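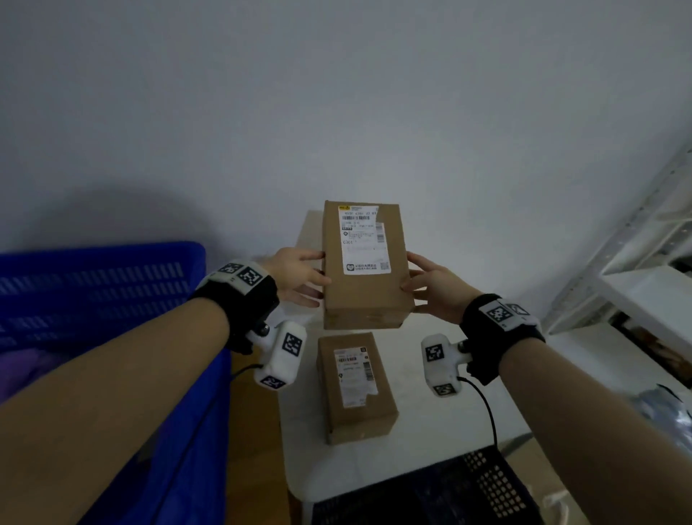

Our project studies how small companies moved their daily office work to online tools, and what happened to that work two years later. We chose this subject in the first seminar of the course, when our group was asked to find one change in information technology that had touched ordinary firms and not only large ones. Much of the literature speaks about big companies with their own technical departments. We wanted to look at firms where the person who answers the telephone also orders the paper and resets the passwords. In such firms a great part of information still travels on things that can be held in two hands, for example a cardboard box with a shipping label, where one sticker carries a barcode, a QR code and several lines of print. The label is already made for a machine to read, but the letter or invoice that comes together with the goods often is not, and somebody has to type it again. This gap between what is digital already and what is only half digital became the main question of our report.

1. Firms in the study

Three firms agreed to take part. Skasari sells spare parts for kitchen equipment and has 14 employees. Girna is a translation office where most people work from home for a part of the week. Baudry repairs and rents musical instruments, mainly to schools, and is the smallest of the three. We knew Girna before the project because one member of our group did her work placement there. The other two answered a letter that we sent to firms in the same town.

We must say that three firms are a small sample and that they all said yes by their own will. A firm which had a very bad experience with online tools would perhaps not invite students to look at it. The results should be read with this in mind.

2. Method

We used a written questionnaire and conversations. The questionnaire was given to all office staff and had 50 statements, to be marked from "I do not agree" to "I agree fully". Later we understood that this was too many. Several people left the last page empty, and we did not use the answers from that page at all.

The conversations were held in December, partly in the offices and partly by video call. Each one lasted around 50 minutes. We did not record the sound. One of us asked the questions and another wrote notes, and the notes were sent back to the speaker, who could correct them. Two speakers asked us to remove remarks about their managers and we did so.

We also asked each firm to show us how one document moves through the office, from the moment it arrives until it is put away. At Skasari this was a supplier's invoice, at Girna a customer's order, and at Baudry a rental contract. We drew these paths on paper and compared them.

3. Results

3.1 Which tools stayed

All three firms began to use video meetings, shared folders and a group chat within a short time. Two years later the shared folders were used everywhere and every day. The group chat was used at Skasari and Girna, but at Baudry it had become silent, and people there went back to talking across the workshop. Video meetings remained important only at Girna.

It was interesting for us that the choice of tool was almost never planned. At Skasari the chat program was chosen because the son of one employee already used it for games. At Girna the shared folders came from a customer who required them. At Baudry the owner could not remember how the choice was made.

3.2 The path of a document

The rental contract at Baudry had the longest path. It is filled in by hand at the counter, copied into a table on the computer, printed for signing, scanned, and then the paper is kept in a binder as well. When we asked why the binder is needed, we were told that schools sometimes telephone while the computer is busy with updates. We found this answer reasonable, although it surprised us.

The invoice at Skasari comes by e-mail or on paper with the delivery. Both kinds are entered into the accounting program by the same person. She told us that paper is faster for her, as she can lay it beside the keyboard. The firm has only one screen for each desk. We think that a second screen would change her opinion, but we had no possibility to test it.

At Girna the order is digital from beginning to end. Their problem is a different one: the same file exists in several folders under different names, and translators sometimes work on an old version. This had happened 4 times in the months before our visit.

3.3 Training

No firm had organised real training. People learned from each other, usually from the colleague in the nearest seat. Where staff worked from home this was difficult, and at Girna new employees said that they felt shame to ask simple questions in the chat, where everybody can read them.

4. A small trial

For the practical part we made a simple register of documents at Girna. We used Wallance, a program for shared tables which our department has for student work. Every order received one number and one place, and the old copies were moved to an archive folder. The trial went on for 2 weeks. In this time nobody reported working on a wrong version, but the period was short and there were few orders, so we cannot say that the register was the cause. The staff asked for one change, a column for remarks, and we added it.

5. Discussion

In our opinion the firms did not change their work so much as they moved it. The steps which existed on paper were repeated on the screen, and sometimes the paper step stayed also. This agrees with the lecture on office systems from the second semester, where it was said that people keep the old way until they trust the new one. Trust was a word we heard often in the conversations, more often than price or speed.

If we did the project again, we would make the questionnaire much shorter and visit the firms earlier. We would also ask customers and suppliers, whose habits decide a lot. The drawings of the document paths are kept with the printed copy of this report, and Girna has asked to keep the register after the end of the course.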